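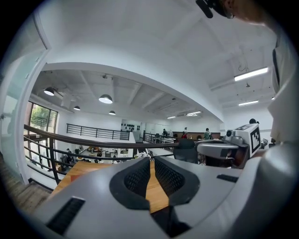 Chore Robots: The Questions I Keep Getting

I write about home and shop automation in my spare time, and my inbox is mostly the same handful of questions in different moods. So I've put my answers in one place. I update it when I change my mind, which happened twice since November.

Can I buy a robot that does housework yet?

You can buy one that does a piece of it. Floors, yes, and lawns if yours is simple. A machine that walks into a messy kitchen and leaves it tidy, no. I've seen some lovely demos (I'm a sucker for them, I'll watch a robot fold a towel all evening) but a demo kitchen has been set up by people who want it to go well. Mine has been set up by teenagers.

What about the laundry?

Folding is coming along faster than I expected! The Niron prototype I got to watch on a Wednesday afternoon took 18 minutes over a small basket of T-shirts, and it gave up on a fitted sheet, same as me. Sorting, pockets and anything inside out are still trouble.

Why is picking up small stuff so hard?

Your fingers feel a thing start to slip and squeeze a bit harder before you've noticed. Most grippers have two fingers and not much feeling in them. Give one a coin flat on a table and it'll scrabble at it like a cat. Cases with lids are a pain too, because one hand has to hold still while the other does the fiddly part, and the two have to agree on where the case is.

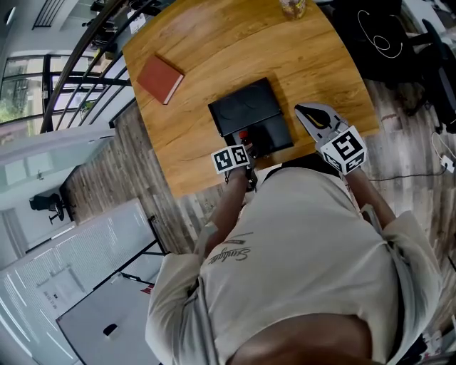

How does a robot learn a chore in the first place?

Mostly by copying people. Somebody does the job over and over, the motions get recorded, and software is trained on the pile until it can have a go by itself. It takes a lot of repeats. One team told me they wanted 400 good runs of a single tabletop job before they'd even bother testing, and then they moved to a different table and had to collect more.

Are shops and small factories further along than homes?

Oh, by miles. If the same part shows up in the same spot all day, a robot arm will beat me and never ask for lunch. The Tagle packing cell I visited fills 45 boxes between checks. Change the box size, though, and a person has to come over and sort it out. Repair benches and mixed bins still belong to people.

Should I wait before buying a robot vacuum?

Nah, get one if you want one. Pick up your cables first. I've owned a Henach for years and its worst enemy is still a phone charger.

Will it be safe around my kids and the dog?

I'd want to see a lot more time in real homes before I left an arm running in mine. Slow and light helps. So does a big stop button that you can find without your glasses.

So when, then?

I used to give people a year and I've quit doing that. Tabletop jobs in one room will come first, I think, and stairs last.

Related

Varkholm dish loader: my first week
19 chores, ranked by how badly I want them gone
What a two-finger gripper can and can't hold
Henach vacuum, long-term notes
Should a small shop rent an arm or buy one?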